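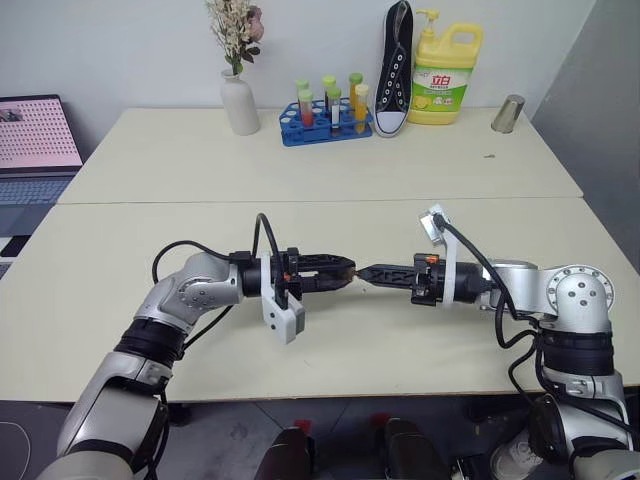
Speaker notes by Rónán Tully | Friday, July 4, 2025

Timetables for People Who Are Already Late

Open cold. No hello. Ask who took the bus here. Wait for the hands, then ask who trusted the timetable. Enjoy the difference.

I write bus timetables for Westulix, the regional operator out of Cona. My mother tells people I work in transportation, so they picture a hat. Mostly I move footnotes.

Tell the Phillips Road story. The old folded timetable had 14 footnotes and a footnote explaining the footnotes. Letter "h" meant school holidays, except where it meant hospital. We got a polite letter from a man who had waited on Phillips Road through most of a January morning for a bus that ran only if the schools were closed and you were sick. He enclosed his timetable with the "h" circled. I still have it. Pass it around if the room is small.

(Drink water. Last time I forgot and croaked through the Sunday service.)

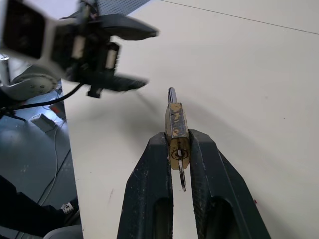
Most riders read a timetable from the wrong end. They know when they need to be at the dentist and work backward, and we hand them a grid that starts at the depot at dawn. Routes 413 and 564 make it worse. Look at the two black fingers on the slide, running side by side, with the lower one ending a little short of the other. Those are my two routes out of Cona. Same streets, same hills, and then the 413 gives up at Virkine and the 564 carries on to the shore. On the old grid they sat in separate tables on separate pages. People boarded whichever came first and met the difference at Virkine, in the rain.

Pause here for anyone from Virkine. There is always one.

What we did: one table for both routes, with the last stop printed in heavy type at the top of each column. It took almost 3 months to get approved. Ultan Ó Flaithearta in scheduling objected that it wasted a line. He was right, it does. Credit him by name, he'll be in the second row.
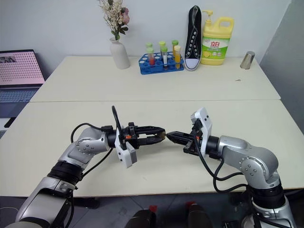
Rónán Tully

Second half, faster. Skip the history of the 24-hour clock unless they look awake.

Read the two versions of the evening service aloud. Read the old one at normal speed and stop when I run out of breath, usually at "see note f."

Questions. Someone will ask why the bus is late. Say I only do the paper.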